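Norkilley Neighbors Help Board
Household > Moving and Storage
Posted November 13, 2019

What do I wrap dishes in, and does it really matter?

Grethe Lund

I'm moving a full kitchen's worth of dishes from Norkilley to Ngata in a rented van, with one helper who has already told me his back is "iffy." It comes to 960 miles, and the last stretch is a county road that seems to have been graded by someone with a grudge.

Most of it is everyday stuff from the supermarket. The part I'm worried about is my aunt's dinner service, which has gold rims, a gravy boat with a handle the width of a pencil, and a soup tureen I have used 2 times in my life and would still cry over. There are also wine glasses, the thin kind, because I once thought I was going to be a person who had people over.

Everyone I ask says something different. My sister says newspaper. My neighbor says bath towels. The man at the moving supply place says his own special paper, and he would, because he sells it. Bubble wrap costs more than some of the plates. I've also got a big bag of paper I've saved out of packages over the years, and it seems silly to buy more if that will do.

So what do I use, and in what order do I pack it? Plates flat or on edge? I've read both, stated with equal confidence. And do I really need those cartons with the cardboard dividers?

I have seven days before I pick up the van and I'd like to spend fewer than all of them in the kitchen.

Steken_Steve
Member, 7 posts

Towels. You have to move the towels anyway. Wrapped mine in towels and T-shirts, drove to the coast, lost one mug and it was an ugly mug.

halfpacked
Regular contributor

Towels are fine for a mug you don't like. For the tureen, please read on.

I've moved nine times, four of them on purpose, and have broken most kinds of thing a kitchen can hold. What follows is what I do now.

The paper. Plain unprinted newsprint is the best all-rounder for the money. Buy it by the bundle and buy more than you think. Newspaper works as padding, but the ink comes off on your hands and then on everything you touch, and it can get into unglazed spots and worn gold trim. If you use it, keep a clean layer of plain paper or tissue against the china. Your sister is half right, and you can tell her I said so, if that would be enjoyable.

Your saved paper is perfectly good for filling space. Smoothed-out paper is close to useless as filler, though. You want it crushed up into a ball with some height and spring to it, the way it looks when you've wadded it in one go and left it alone. Don't squeeze it down into a hard little rock, or you've only made a rock.
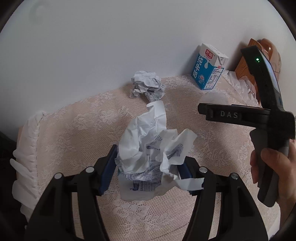 Packing the boxes, in the order I do it

1. Tape the bottom of the box twice, along the seam and then across it. Tape is cheap. I learned this on a staircase.

2. Put down a few inches of crumpled paper. Press on it with your palm. If you can feel the cardboard, add more.

3. Heaviest things first. Platters and dinner plates go on edge, standing up like records in a crate. A plate on its edge takes a bump much better than the bottom plate in a flat stack, which gets the weight of all its relatives at every pothole.

4. Wrap each plate by itself, then bundle three or four together in another sheet. It's tedious. Put the radio on.

5. Bowls and cups in the next layer, cups upside down on their rims, with more crumpled paper between the layers. Wine glasses get a twist of paper inside the bowl and a good fat wrap around the stem, and they stand up. Never lay them down, whatever it says on the video you watched.

6. The gravy boat: pad inside and under the handle first, then wrap the whole thing until it no longer looks like a gravy boat. For the tureen, take the lid off, wrap it separately, and give the tureen its own small box. Put that box inside a bigger one with padding on every side.

7. Fill the top, close the flaps, and give the box a gentle rock. If you hear china, open it and add paper. You want no clinking at all.

On the divider cartons: worth it for the thin glasses, skip them for everything else. Liquor stores will often give you theirs, and you get to carry your cups into your new home in a box that says GIN, which is a fine way to meet the neighbors.

Keep the boxes small. Your helper's back will thank you, or at least complain less. And write KITCHEN on the sides as well as the top, since the top is the part you can't see once they're stacked.

Nerno
Regular contributor

Agree with nearly all of that, but I'd fight for the towels a little. I use them as the bottom layer in place of crumpled paper, and dish towels between the pots. Saves paper, saves a box. Keep them away from the gold rims if they're the rough kind.

Two other things. Pull the china boxes out of the van overnight if you're stopping somewhere cold, and let them come up to room temperature before you run hot water over anything. I lost a platter in a sink in August without moving it at all, so make of that what you will. And check what your renter's policy says before you go. Mine covered over 4,000 dollars of belongings in transit, then had a paragraph about "fragile articles packed by owner" that took most of it back.

Also, use the good plates when you get there. Soup in the tureen, the first night, even if it's from a can.

Grethe Lund

Thank you all. Gin boxes acquired. The man at the liquor store did not ask, and I explained anyway.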